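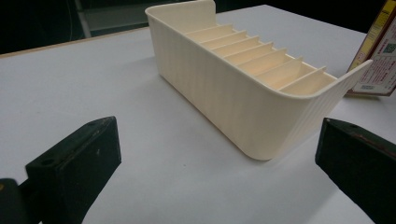
Cream organiser on the white table, the one with seven dividers and the scoopy lip.

24/12/2024

Quiet day, so I finally gave some time to the divided tray (I keep calling it the toast rack, sorry, it has stuck in my head now). It came in with the Hostholm order back in August and has been sitting under the bench ever since, still in its bag, with a pile of Calley catalogues on top. Gave it a wipe and put it on the white table to have a proper think about what it's for.

What I want it for is the sanding discs and the sample cards. At the moment the cards live in a shoebox, all 128 of them, and every time I want one I end up tipping the lot out. The slots are narrow, which I like! Cards should stand up on edge and stay in their own grit or colour group. The discs I'm less sure about. They curl, especially the coarse ones, and a curled disc in a narrow slot is going to be a fight.

The tall end is handy. I'd put the index card against that, facing down the row, so you can read it without lifting anything out. And the sloped lip at the other end might do as a landing spot for whatever card you've just pulled, though I suspect it'll fill up with pencil stubs within a week, knowing us.

One niggle: the tops of the dividers sit a bit below the rim, so stick-on tabs along the dividers will want to be tall ones or you won't see them from the side. The Van Rooij tabs in the drawer are the short sort. Donder do a longer one in packs of 100, must look up what we paid last time. Order 3679 I think, it's in the blue folder.

The other thing is cleaning. The long side has that fine ribbing all the way down and I can see it collecting dust off the sander like nobody's business. A soft toothbrush and washing-up liquid, no scrubbing pads, the walls have a bit of a shine and I'd like to keep it. If it turns out to be a dust trap I'll move it to the shelf by the sink and keep cards only in it, no discs.

Colour by colour or grit by grit? I've gone back and forth on this all afternoon. Colour looks nicer, grit is what we ask for when we're in the middle of a job. Leaning towards grit at the tall end and the odd ones and one-offs down by the lip. Shout if you hate that.

To do after the break:
- cut 33 new cards, the old greens are past it
- tall tabs from Donder
- try one slot with the coarse discs, flat-pressed overnight first
- rubber feet? It'd be nice if it didn't skate when you pull a card out. Calley have little clear ones, page with the folded corner

Kettle's descaled, by the way. Heating is off from tonight so don't leave any glue on the windowsill.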